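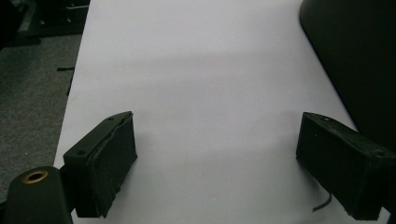
Reading time: 2 min

Handout 4: Dating Souvenir Plates by Backstamp

A backstamp is the maker's or importer's mark on the underside of a souvenir plate. It is the first evidence to record, but it dates the mark and only sets limits for the plate. Work over a smooth white surface with even light, where a gray transfer mark is easier to compare with the glaze around it. Record the wording, the color and the position of the mark before consulting any list.

The Brindport pier plates show the problem. Daly supplied the blanks, and Grastemar added the town view. Two marks may therefore be present, one under the glaze and one over it. The underglaze mark belongs to the blank. The overglaze mark belongs to the decorator and is the later of the two - blanks could sit in stock for years.

Plate 113 in the study list has a Daly mark only. Enter the decorator as "not known". Do not assign it to Grastemar on the border pattern alone.

For February: bring written entries for two plates, 30 words each.

Comments

Shamim Gilani: Does a worn overglaze mark count as present?
Areeba Qureshi: Yes, if any letter can be read. Note the wear.

Related
Handout 3: Transfer Prints and Hand Coloring
Handout 5: Plakovham Crested Cups
Reading a Dealer's Stock List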